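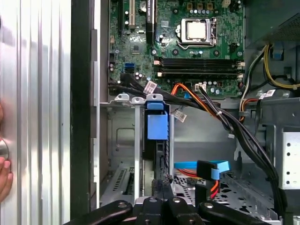
4.2 Why the old computer stays in the closet

I went into this part of the study sure that people in Jikach hung on to old computers for the money. I was wrong, and I should have seen it sooner! Of the 83 households I visited, only 20 had ever asked anyone what their machine might sell for. The rest talked about photos, school essays, tax letters, a game a son used to play (he's married now), and the vague feeling that somebody would want the thing someday.

Boris Mujić, who did half of the interviews with me, started calling these "someday machines," and the name stuck. A someday machine has usually stopped being used well before it stops working. It moves from the desk to the floor, then to a closet, and after that it only comes up when the family is moving or painting.

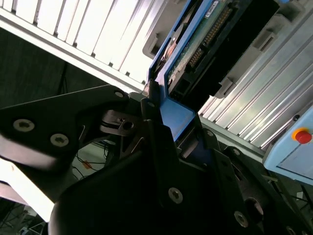
Parts are a different story. People who would never sell a whole computer will happily give away the memory or a drive, and they don't seem to think of it as getting rid of anything. I kept running into desktops that were still "the family computer" in conversation and had been picked over for years. The open tower in Figure 1 gives a fair idea of the state I mean: the processor is in its socket with no cooler on it, and the two black RAM slots are empty.

We also went through 2,420 intake slips from the Gomeck repair shop, and they back this up pretty well. Whole machines come in mostly in March, when folks are cleaning house, while single parts trickle in all year long. 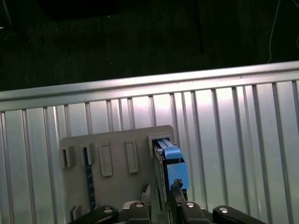 One thing the slips can't tell us is how people feel once the machine is gone, so I asked. Most shrugged. A few were sorry about the photos, and one woman on the Spahić side of town had gone back to the shop the next morning to ask for hers. I come back to her case in Section 5, where I compare Jikach with Clelar.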